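Egilsson Regolith Test

The Egilsson regolith test is a disputed method for estimating how much dust sticks to the seals of a planetary sample container. It takes its name from the Egilsson chamber, a vacuum vessel installed at the Tetholm laboratory, and was proposed as a cheaper stand-in for full mission simulation. Supporters describe it as a standard. No space agency is known to have adopted it.

Method

A seal is placed in the chamber, coated with simulated Martian soil and cycled between two temperatures for 30 days. It is then weighed, and the gain in mass is reported as a single "adhesion score."

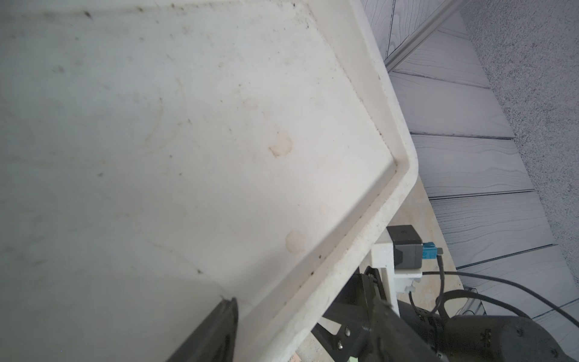
The score ignores grain shape and static charge, both of which affect how fine dust clings to a surface. The original report says these effects "average out" over a long run — a claim for which it gives no data.

Results

The Tetholm group published 1,716 readings, often cited as proof that the method is reliable. The number is less impressive than it sounds. All the readings came from 4 seals, measured again and again, and 2 of those were from the same production batch. 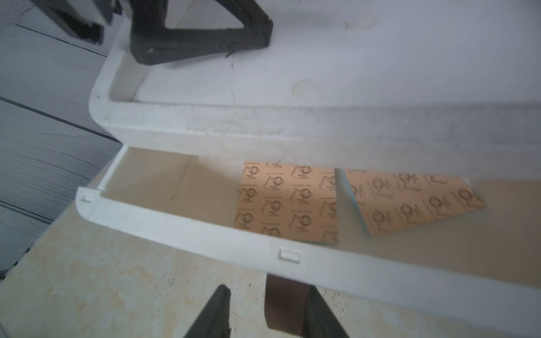
A later attempt at the Mutarik facility used the same soil mix and got scores that did not follow the published ranking. Tetholm blamed humidity during weighing. Mutarik's logs, released in March, do not record humidity, so the explanation can be neither confirmed nor ruled out.

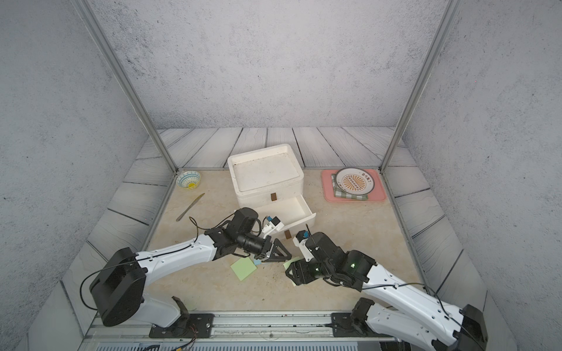
White two-tier box with its drawer open, between two robot arms.

Use in mission planning

The proposed Draltutero lander listed the test among its design tools. Promotional material went further and called the lander's seals "proven for Mars," although the test does not reproduce Martian gravity, wind or radiation.

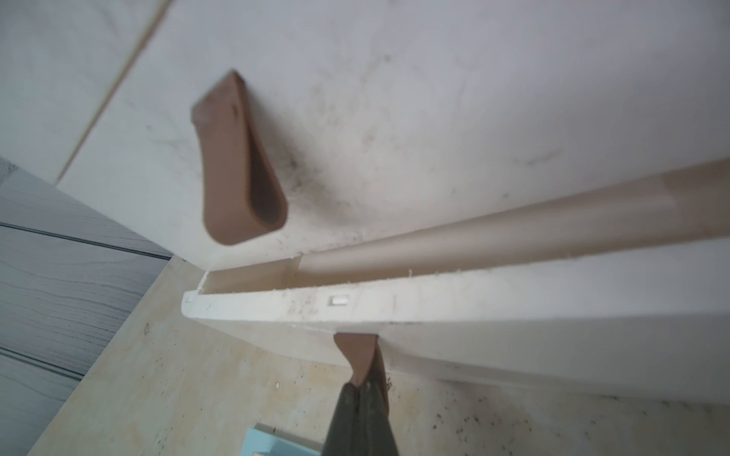
The wording was dropped from the July 2024 edition of the project summary. The scores themselves were kept, without error bars, in a table of expected seal lifetimes. How a gain in mass was converted into years of service is not stated.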